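Leave the empty shops alone for a bit

I've been renting commercial space in Premley for most of my working life, first a sandwich bar, then half a print shop, now a small office above the chemist, and I have opinions about leases the way other people have opinions about football. So when the old Chang building went back on the market last month (1269 square metres over two floors, if you believe the brochure) I read every page of the listing over breakfast and got cross before I'd finished my toast.

The asking rent is the same as it was in February. The place has sat dark that whole time! And the minimum term is still five years, with a personal guarantee, for a ground floor where the roller door sticks and the loading dock faces the wrong way for any truck bigger than a ute.

I rang Yuxi Liang, who manages a few buildings down that end, and asked her why owners would sooner have no rent than less rent. Her answer was the bank. Drop the rent on paper and the valuation drops with it, and then the lender wants a chat. An empty shop at full price looks better on a spreadsheet than a full shop at a discount. I knew that, sort of, but it's maddening to hear it said so calmly.
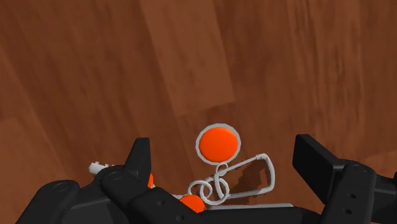
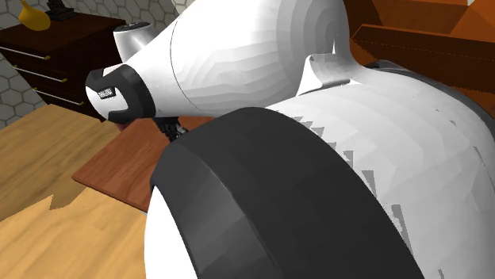 What I'd do about it

Let people in for short stints, for a start. A 90-day licence isn't a lease, it doesn't reset the market rent, and most lenders I've dealt with couldn't care less about one. Zaltalent took a corner of the old tile showroom that way, paid a flat fee plus power, and ended up signing for the whole floor. Voltumeo wanted the same deal two doors down, got told five years or nothing, and went to the industrial estate, where they've got parking and a view of a fence.

Then split the big floors. There are nearly 20 businesses I could name working out of garages and spare rooms in this town, and none of them wants 1269 square metres. They'd want 100, with a toilet that works and a door that locks. Yes, partition walls cost money and the fire rules get fiddly (I've paid for both, I still have the invoices) but so does insuring a vacant building.

I don't want the council fining owners, by the way. People keep suggesting a vacancy levy and I think it'd mostly produce a lot of windows with one sad mannequin in them. I'd settle for cheaper change-of-use applications and somebody at the counter who picks up the phone. My last one took so long that the tenant I'd lined up to share the print shop had moved to the coast by the time it was approved.

The agent tells me there's an inspection at the Chang building next week. I'm going along, mostly to see if they've fixed that roller door.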